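October
By Natalie Ellwood

Storing small parts and fixings in a home workshop

Sort fixings by type first and by size second. Wood screws, machine screws, bolts, washers and wall plugs each need their own group. Within a group, keep lengths in ascending order from left to right. Mixed tins should be emptied onto a tray and sorted in one session; a tin that is half sorted tends to fill up again.

Small drawers suit anything under 15 mm long. Label the front of each drawer with the diameter and the length, in that order, and tape one sample to the label. Pencil on masking tape stays legible for years and can be altered. Printed labels lift in an unheated shed, particularly on polypropylene.

Longer items, up to 125 mm, are better in shallow trays with fixed dividers. Fill a tray to two thirds of its depth. Overfilled trays jam in the cabinet, and the top layer migrates into the next compartment whenever the drawer is pulled sharply.

Steel fixings rust where air is damp and temperature swings overnight. Put a sachet of silica gel in each closed box and dry the sachets in a low oven every three months, following the packet for time and temperature. Brass and stainless steel can be left in open trays. Do not store any fixings in the same cupboard as brick acid or pool chemicals, even with the lids tight. The vapour will mark plain steel within weeks.

Shelves carrying metal parts should be 18 mm board with a support at each end and one in the middle. Heavy boxes go below waist height. Fix tall units to the wall.

Open bins are the simplest choice for bulky or awkward items such as brackets, hinges, pipe clips and offcuts. Choose straight sides and a flat base. Rectangular bins waste less shelf than round ones, and a plain colour makes the contents easier to pick out.

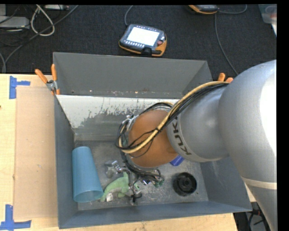 Open grey bin on a light wooden tabletop.

Stand the bin at the front of the bench while working and return it to the shelf afterwards. Wash plastic bins in warm water with washing-up liquid. Oil residue comes off with white spirit on a rag, followed by a second wash. Leave upside down to dry.

Adhiambo Wanyama adds that a strip of non-slip matting under each bin stops it creeping when the bench is being hammered on. Cut the matting 3 mm short of the base on every side.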